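Trois mois que je monte avec la selle de dressage Ullow et on me pose tellement de questions au club que je préfère tout mettre par écrit une bonne fois !

Pour situer, mon cheval s'appelle Modise, huit ans, le dos court et le garrot assez sorti, bref un petit cauchemar à seller. Avant, j'avais une Hivano achetée d'occasion, très jolie, mais elle glissait vers l'avant dès qu'on travaillait au trot assis. Dirk Grube, qui me fait cours le mardi, m'a dit d'arrêter de bricoler avec des amortisseurs et d'aller voir un vrai saddle-fitter.

Me voilà donc chez Flivitz, avec Nuno Sequeira qui a pris les mesures et m'a laissé essayer trois modèles. L'Ullow m'a plu tout de suite. Le siège est creux sans vous coincer, les taquets tiennent la cuisse (un peu trop les deux premières semaines, j'avais des bleus) et surtout elle ne bouge plus. Même dans les épaules en dedans, où je partais toujours de travers.
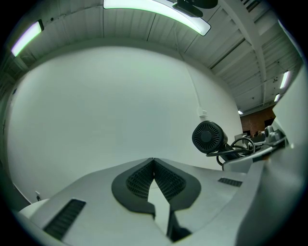
Côté prix, ça pique. 1 773 euros sans les étrivières ni la sangle, et la sangle courte de la marque coûte encore 123 euros. J'ai pris une sangle d'une autre maison, elle va très bien, mais il faut la choisir assez longue parce que les contre-sanglons sont plus courts que sur mon ancienne selle.

Ce que j'aime moins : le cuir marque vite ! Un coup d'ongle et c'est là pour la vie. J'ai passé deux couches de baume avant la première sortie et les quartiers ont quand même couiné pendant presque 3 semaines. Et la couleur « havane » est bien plus rouge que sur le catalogue, à voir en vrai avant de commander.

Modise, lui, allonge mieux l'encolure et ne couche plus les oreilles au sanglage. On revoit Nuno en avril pour contrôler les panneaux, la laine doit se tasser d'ici là. Je mets quatre étoiles sur cinq, la cinquième attendra que le cuir se patine un peu.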